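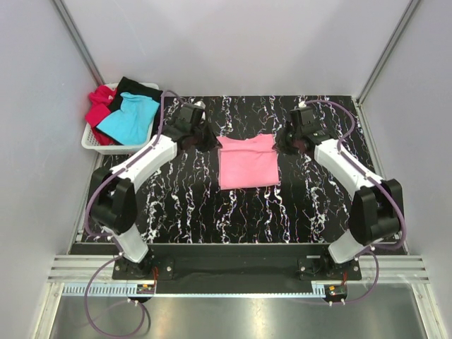
Cellule de pliage, atelier Plenard. Article 4 du règlement : un seul vêtement à la fois entre les pinces, le reste attend dans le panier.

Le règlement de la cellule, vu de près

Quand Leonardo Negri a repris l'atelier en juillet, les consignes d'utilisation tenaient sur un autocollant : « Faire attention. » Le règlement actuel compte 24 articles. On y a gagné en clarté ce qu'on a perdu en poésie. Voici ceux que les visiteurs nous demandent le plus souvent, à regarder avec la photo.

Câbles (article 7). Les câbles violets suivent les bras et gardent du mou près des bases. Un câble bien tendu fait très propre, jusqu'au premier grand mouvement. Ilow, notre ancien prestataire, aimait beaucoup le propre.

Plan de travail (article 9). Rien ne se pose sur le marbré en dehors du linge et de son panier. La règle vise les tasses, les téléphones et une certaine clé de 20 que tout le monde cherche encore.

Panier (article 11). Il se place dans le coin arrière gauche, toujours le même. Le linge y arrive froissé - personne ne plie avant les robots, c'est vexant pour eux et ça fausse les essais.

Parois (article 15). Panneaux clairs, unis, sans affiches. Le calendrier offert par Bramex a été relogé au vestiaire.

Journal (article 18). Chaque essai est consigné, même raté, surtout raté. Le registre compte 2 993 lignes, dont presque 800 portent pour tout commentaire « manche ».

La version complète du règlement, relue par Sanna, est affichée à l'entrée depuis le 12 août. Les remarques se font par écrit, conformément à l'article 22.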